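**Caderno de Audiência Magesa, segunda edição**
29 € com IVA, portes à parte

Olá! Sou a Jade Furnival e faço este caderno desde os tempos em que passava as manhãs sentada nos bancos de trás dos tribunais, a tomar notas para um jornal local (e a perdê-las, claro, em folhas soltas que acabavam no fundo da mala). Queria uma coisa feita para quem cobre julgamentos: nome do arguido, número do processo, juiz, sala, hora, e depois espaço, muito espaço, para o que se diz. 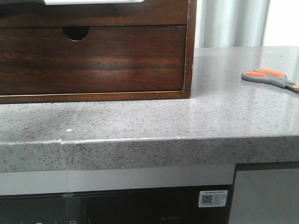
*Gaveta de madeira escura com puxador em meia-lua, na bancada.*

A primeira edição saiu em março e esgotou depressa, o que me apanhou completamente desprevenida. Recebi mais de 70 mensagens com sugestões, quase todas sobre a mesma coisa: a página da medida de coação era pequena demais. Têm toda a razão! Agora ocupa duas páginas, com uma linha própria para o valor da caução e outra para a data da sessão seguinte.

O que mudou também foi a capa. A antiga rangia ao abrir, e numa sala calada isso ouve-se até à porta (a Kelly Hollis, que testou o protótipo durante um julgamento inteiro, levou um olhar de um oficial de justiça que ainda hoje me conta). A nova é de tecido, cosida, e abre plana em cima do joelho.
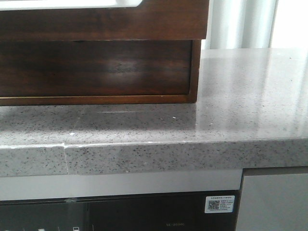 Cada caderno dá para 17 processos. Parece pouco, eu sei, mas um julgamento com várias sessões come páginas que é uma coisa louca, e preferi dar folga a cada um. No fim há um glossário curto, revisto pelo Ferhat Tokgöz, com os termos que toda a gente confunde: arguido e acusado, denúncia e queixa, pena suspensa e liberdade condicional.

Ficha rápida:

- formato A5, papel sem brilho
- índice por número de processo
- cinco separadores destacáveis
- elástico e bolso interior para credencial
- cores: cinzento ou azul-escuro

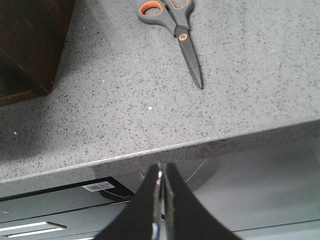
Perguntam-me muito se serve para estudantes de Direito. Serve, sim, e há quem o use só para assistir a sessões públicas por curiosidade. Só não serve como registo oficial de nada, são apontamentos pessoais, e convém confirmar sempre as regras da sala antes de começar a escrever.

As encomendas seguem pela Prellance, com número de seguimento. Se o caderno chegar com a lombada torta, escrevam-me e mando outro, fico eu com o prejuízo.

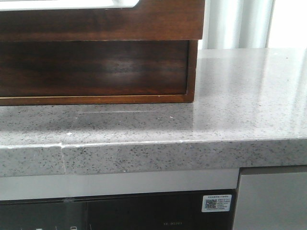

Ah, e a versão para canhotos! Está quase. A Daryna Panasiuk anda a redesenhar as margens e já me mostrou uma prova muito bonita, com a espiral em cima. Quem quiser ser avisado deixe o e-mail no formulário e escreva "canhoto" no assunto.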